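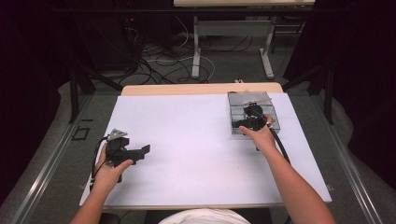
Celtdale workroom, table and bench check
Month: January
Checked by: Damian Imhof
Room: Kollow

Great round this time. Most of it passed on the first look, and the tables in Kollow are in the best shape I've seen them!

1. Table top level and steady
Pass. Leaned on all corners with both hands, no rocking. The wood is light enough that any new stain jumps right out at you, and I didn't find one.

2. White board lies flat, edges clean
Pass. Lovely straight edges on this one, no chips. Please keep wiping it with a damp cloth only. The spray from the Brunner shelf leaves a film and then small parts skate all over the place.

3. Metal rails along the long sides
Pass with comment. Ran a cloth down both rails and it came away clean with no snags. One end screw took a quarter turn to snug up. Check it again next month.

4. Clear boxes with dividers
Pass. No cracks in the walls or corners. I really like working with the see-through ones, you can tell what's in each section before you reach for it (the old tins in Tindon were a guessing game). Set the box down on the board, never half over the edge.

5. Cables
Pass with comment. Cables should have enough slack for the arms to reach the far side of the table without pulling. Route them outward, past the wrist and off to the side. One tie under the table had come loose and I replaced it on the spot.

6. Chair
Pass. Height lever works, casters roll freely. Back it up far enough that your elbows clear the edge of the table.

7. Sleeves, rings, watches
Pass. Sleeves up or short, wrists bare. Everybody I talked to on Thursday already knew this one, which made my day.

8. Lighting
Needs work. Bench light measured 264 lux at the far edge. Our own target is 600. The tube is old and a new one is on the list. Until then, fine sorting goes to the window side.

9. Floor and walkway
Pass. Clear from the door to the sink. Somebody has put down fresh tape and it looks terrific.

10. First aid kit
Needs work. Adhesive bandages down to 2, and the eyewash is past its date. Both reordered.

Open items: 3, 5, 8, 10
Recheck: the light and the kit as soon as the parts are in, the rest at the next regular round.

Extra comment from D.I.: whoever labeled the drawers in Tindon, please come and do Kollow too. It's so much quicker to find a hex key now.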